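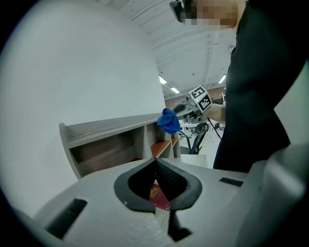 Draldale Hand Teaching Group

Jul 24, 2019. Another long and rather happy session on the cloth task with the hand-held grippers. I do like the blue cloth for this, it shows up so nicely against the white wall! We have nearly 334 demos in the Holent folder now, and I'd love to see 2000 before we train anything big.

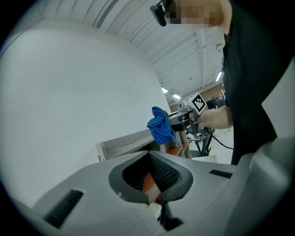 Photo: Draldale Hand Teaching Group

Note to self (and to whoever has the next shift): keep the marker cube facing the other gripper when you lift, and go slower than feels natural. Pinch near a corner, let the cloth hang for a breath, then move. I threw out 2 takes where I rushed the pinch. Next up, 20 more with the left hand leading, then copy everything over to Stastel.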